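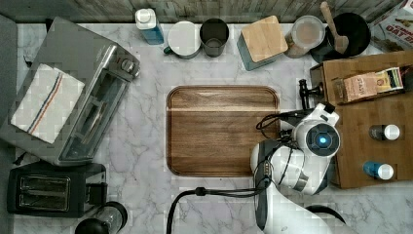 The arm at the Gultham kitchen, with its cable on the marble.

Ritva Miettinen had been told the arm needed six minutes of care a day. She had heard the same about a boiler once. She read the Kollitz manual standing up, all 80 pages, and believed the part about the screws.

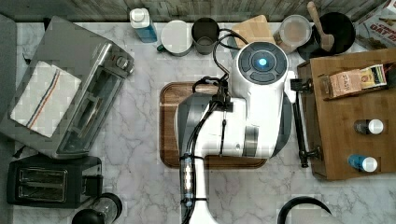
How often should the wrist be zeroed?
Every morning before the first move, and again after any bump.

"Any bump," said Jouko Vuorinen. "So, daily."

He had sold her the service plan. She put the hex key down and asked him what, for 900 a year, he did that she wasn't doing now.

"I come when you call."

"I called in December."
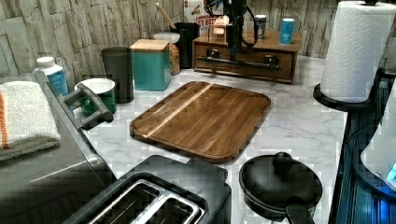
Ritva didn't trust the zero. The arm said it was home, and it had said so all week while landing a little to the left. She wanted a mark that couldn't be updated overnight. The cutting board had one pale stripe running across the dark wood, and she decided to teach the first point there, at the end of the stripe. Jouko said Kollitz would never approve of that.

"Kollitz can come and look," she said.

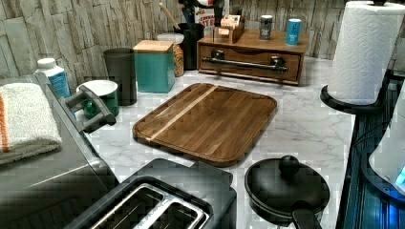 What do you do if the joint drifts after calibration?
Loosen the clamp, reseat the cable, and run the routine again at 50 percent speed.

She ran it again at 50 percent. Jouko wrote "resolved" on his form. She took the pen and added a question mark.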